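What we wrote on the wall

When I began to work with robot arms, I thought that the rules would be the boring part. After two winters I think they are most of the job. The arms do what they do, and the people around them must agree on how to start, how to stop, and what is allowed to lie on the table.

Our first list had 79 rules. Georges Hijazi wrote it in one weekend, and it was a good list, but I never met a person who had read it to the end. In March we sat down with a pot of tea and cut it to one sheet of paper. I copy the main points here, as two readers from Sellholm have asked me for them.

Before power: both hands out of reach of the arms, and say "power" aloud. It feels silly when you are alone in the room. Say it anyway.

Speed: every new task runs first at a quarter of the normal speed. Only after ten clean runs may you raise it, and you write your name next to the change.

Stop: the person who starts the run keeps the stop in reach until the run is over. If you want coffee, you end the run first. We had long discussions about this one. Nwosu wanted an exception for short tasks and I was against it, and I am still against it.

Objects: only the things for this task may be on the worktop. Phones, pens and screwdrivers go to the shelf or into your pocket. Kitchen things must be soft or light for the first week of a new task, so no glass and no knives.

Cables: they are the point where I am least satisfied with us. The rule says that no cable may cross the space in which an arm moves. It is easy to write. On the day you add one more cable, you tell yourself that you will fix it properly tomorrow — and then it is a month later.

Log: 200 characters at most for each run. Before we had this limit, some people wrote novels and others wrote nothing.
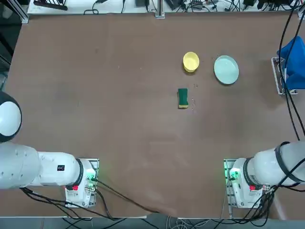 Sterstead, Tue 12 May

The task now is a small washing-up set: a yellow bowl, a green plate and a sponge with a green scouring side. I like these three because the colours are easy to tell apart on the brown table. Between the two arms there is enough free surface to put a thing down in a wrong place without trouble.

Still, with the sheet in my hand I find work to do. There are crumbs near the sponge, and our rule says to wipe the table before each session. There are black cables on the table as well, and more on the floor. I have put both points in the log under my own name.

Salari has asked if we should add a rule about cloths near the arms. I would prefer to change the one about objects, so that it speaks of the table edge too. If you have a good wording for this, please write to me.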